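Lirnstead Small-Item Tabletop Set: Jewelry

Lirnstead / Sets / Household manipulation / Jewelry sorting

Version 2
Maintained by Liya Admasu
Last updated Wed 27 December

Overview

The jewelry set is the smallest-object set in the Lirnstead series. It holds 535 two-handed demonstrations of tidying jewelry on a table, recorded with hand-held grippers in furnished rooms. It is meant for training and testing manipulation policies on thin, flexible and tangled items, and it comes with the baseline policy and the scoring sheet we used for the results below.

The grippers record what the hand does and what a wrist camera on each side would see. No robot arm is needed at collection time. A policy trained on the set can be run on any two-arm station that carries parallel fingers of similar width with compliant pads.

Task

The operator works with an open tray or box and a spread of jewelry on the cloth in front of it. Each demonstration moves one item. The start layout is changed between demonstrations, and there is no fixed slot for any piece.

The set covers bead bracelets, string bracelets, pearl necklaces, hair pieces, watches and earrings. Necklaces and string bracelets are labeled "flexible", earrings are labeled "small", and everything else is labeled "general". The label is stored with each demonstration so the groups can be trained or scored separately.

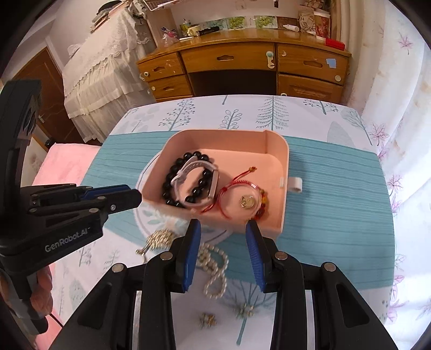
Both grippers over the table. Pearl necklace between the near fingers, open pink box behind.

Items already in the box are left as they lie. Tangles are kept in the set, and a demonstration is not thrown out when a bracelet lands on top of another one. Earlier work at our Stuvville site started from a clean container every time, and policies trained that way did poorly once the container had a few things in it. They tended to stop above the container and wait.

Method

The baseline, Nastell, is a policy that takes both wrist views and the two finger openings and predicts a short run of motion for both hands. It was trained in two stages. The first stage used 1000 demonstrations from our general tabletop set. The second used this set only.

The main change from our previous baseline, Lewis, is in how finger opening is handled. Lewis predicted open or closed. Nastell predicts a continuous opening, and the training loss gives extra weight to the moments just before contact. On a strand of pearls the fingers have to close far enough to hold the strand without pushing it away along the cloth, and an open/closed signal was too coarse for that.

Printed tablecloths were used on purpose. Patterned cloth makes small pieces hard to find in the wrist view, and the November pilot on plain gray felt gave numbers that did not carry over to a real room.

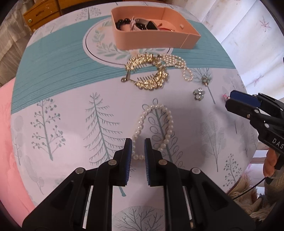
Small items on patterned cloth. Flower-shaped earrings and a rhinestone comb lie outside the tray.

Results

Each policy was run for 30 trials per item group on the same station, with the same starting layouts. A trial counts as a success if the item ends up fully inside the container and nothing else has been knocked out of it.

General: Lewis 24 of 30, Nastell 27 of 30
Flexible: Lewis 11 of 30, Nastell 22 of 30
Small: Lewis 9 of 30, Nastell 13 of 30

The gain is mostly in the flexible group. The common failure with Lewis was a strand slipping out during the lift. With Nastell the strand usually stays in the fingers, and the remaining failures come from one end catching on the container wall.

Small items are still weak. Both policies often close beside an earring instead of on it. Finger pads with finer ridges may help, but we have not tested them. We would not use the small-group result to compare two policies that are close to each other, as the spread between repeat runs is wide.

What is included

Demonstrations with both wrist views, finger openings and gripper poses
Item group label for each demonstration
Nastell weights, first and second stage
Training settings
Scoring sheet and start layouts for all trials
Short guide to setting up the table and cloth

Jewelry is not included. The setup guide gives size ranges for each type of item, and costume pieces are fine.

Known issues

Timing between left and right grippers drifts slightly in the longest recordings. Use the aligned copy for training.
Glossy beads and crystal produce bright spots in some views. These have not been masked.
The clasp end of a necklace is not labeled separately.

Access

The set is free for research use. Send a request to the Lirnstead data desk with the name of your lab and the version you need. Version 1 is kept available for anyone repeating the Lewis results, and its start layouts are numbered differently from those in version 2.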